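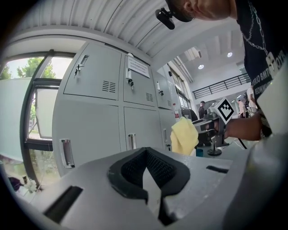 Ticket: Virelier cloth set, marker tracking drops on second hand-held gripper

Opened by: Mitali Mollah
Assigned to: Chaminda Sheikh
Queue: Rindlow collection
Status: Waiting on re-record

Problem
Cloth pick episodes from the locker room position fail pose check on upload. 14 episodes recorded Tuesday morning, 6 rejected. Reject message in all cases is "marker pose discontinuous". Episodes from the Debnath site with the same task card pass.

Setup
Two hand-held grippers, cube marker on top, black square pattern on white. Task card calls for the yellow cloth, pinched and lifted clear. Wide lens on the gripper body. Window on the left side, lockers behind.

We use this service's cookies to keep you signed in and remember your ticket filters. Accept all | Manage settings

Log

09:40 Mollah. Replayed the rejected episodes. Gripper width signal is fine throughout. Position jumps when the cube turns edge-on to the lens, then recovers.

10:15 Sheikh. Is the casement open in all of them? The locker doors are light gray and I want to rule out glare before touching calibration.

10:22 Mollah. Open in all 14, including the ones that passed.

11:05 Sheikh. Then leave the window. Reran the lens calibration from the Eveck tool on the stored files. Residual is normal near the center and high in the outer band. The wide-lens profile on this unit is the old one. Loaded the current profile and reprocessed: 4 of the 6 now pass.

11:30 Mollah. Remaining 2 still fail. In both, the cloth crosses the cube for part of the lift.

11:48 Sheikh. No fix for that in processing. Mark both as occluded, do not trim. A trimmed lift teaches the model a jump in the grasp.

13:10 Mollah. Marked. Also found that the task card does not say which side of the cube to keep toward the other gripper. Operators have been choosing.

13:25 Sheikh. Add a line to the card: keep one full face of the cube toward the other gripper until the cloth is released. Re-record both episodes with the new profile loaded. Check the profile name on the start screen before the first take.

Open items
- Re-record 2 episodes (Mollah)
- Push current lens profile to the other Rindlow units (Sheikh)
- Task card edit, needs sign-off from Debnath before it goes out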